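pisum-cell-planning

Planning data and notes for sizing a small parts-handling cell before purchase. Maintained by Geetha Kulkarni and Cleiton Coutinho. Last revised 2019-01-09.

Contents

runs/ - simulation logs, one folder per gripper option
parts/ - block and rod models used in the runs
quotes/ - supplier quotes, line items only, totals recomputed
budget.csv - the planning sheet
render/ - stills from the wrist view
NOTES.txt - open questions, not cleaned up

Purpose

The Pisum line needs one cell that can pick rounded blocks and rods from a shared table. Before any hardware is ordered, the gripper, the table size and the amount of spare capacity have to be fixed. The simulation is used to compare options on reach, finger clearance and number of regrasps. It is not used to predict cycle time. The contact model is too simple for that, and earlier cycle time figures taken from it were removed from the sheet.

Data

The current release has 1651 runs. Of these, 1571 are used in the comparison. The other runs were stopped by a solver fault and are kept in runs/rejected so that the totals can be checked. A run is one pick attempt on one part, starting from a random layout. Layouts are seeded, and the seed is the first field in each log.

Each log has these fields: seed, option, part, approach angle, finger opening at contact, result, regrasp count. Angles are in degrees. Openings are in millimeters. Result is one of held, dropped, blocked. "Blocked" means a finger or the palm housing met another part or the table rail before closing.

Gripper options

3 options are in the comparison. All are parallel grippers with two fingers.

A - Cirel, wide housing, long fingers
B - Cirel, narrow housing, short fingers
C - Vukadinović, narrow housing, long fingers

Option A has the lowest purchase price and the largest palm. The palm is the main concern, as it takes up room close to the table when parts lie near each other. Options B and C reduce that problem but need an adapter plate, which is a separate line in the sheet. Sofia Louro has asked Cernstead for a price on the plate. Until it arrives the sheet carries a placeholder, marked P in the status column.

Stills are rendered with hard shadows and low shadow resolution to keep the batch short. Stepped edges on shadows come from this setting and have no effect on the logs. Table color is also arbitrary.

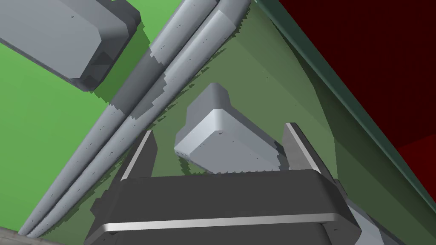

Wrist view, fingers open at a block, rods alongside.

Clearance should be read from the logs. The stills are for checking that a layout is sensible and that the approach side is the one intended. Perspective in the wrist view makes gaps near the fingertips hard to judge, and two people measuring the same still did not agree.

Budget sheet

budget.csv has one row per item. Columns are item, option, supplier, unit price, quantity, lead time, status. Prices exclude tax and freight. Status is Q for quoted, P for placeholder, F for fixed by an existing contract.

Items to check before the sheet is used for a request:

- Spare fingers. The sheet assumes one extra pair per cell. Harish Warrier wants two pairs for option B, whose fingers cannot be swapped with those on A.
- Installation. Quoted for A only. The same figure is copied to B and C with status P.
- Guarding. Shared with the next cell and charged here in full for now.
- Training. Not included.
- Table. The current row is for the standard size. A larger table would cut the number of blocked picks, but the floor plan has to be changed first.

The order window closes at the end of March. After that the quotes in quotes/ lapse and must be requested again.

Rebuilding the tables

Run make tables from the top folder. The script reads runs/ and budget.csv and writes to out/. It stops if an option has fewer than 400 usable runs. This limit is set in config.txt and should not be lowered to get a table out sooner. Use make stills only if the part models have changed.

Known limits

Parts are rigid and have a single friction value. Dust, oil and wear are not modeled. Rods that touch along their length are treated as separate parts, and a pick that moves the second rod still counts as held. This favors the wide fingers - compare the rod and block results separately before ranking the options.

Joint limits come from the arm data sheet and leave no margin for the cable. Option C is the most likely to be affected.

Contact

Questions on the logs go to Cleiton Coutinho. Questions on prices or the sheet go to Indira Kulkarni. Please give the seed and the option letter when reporting a bad run.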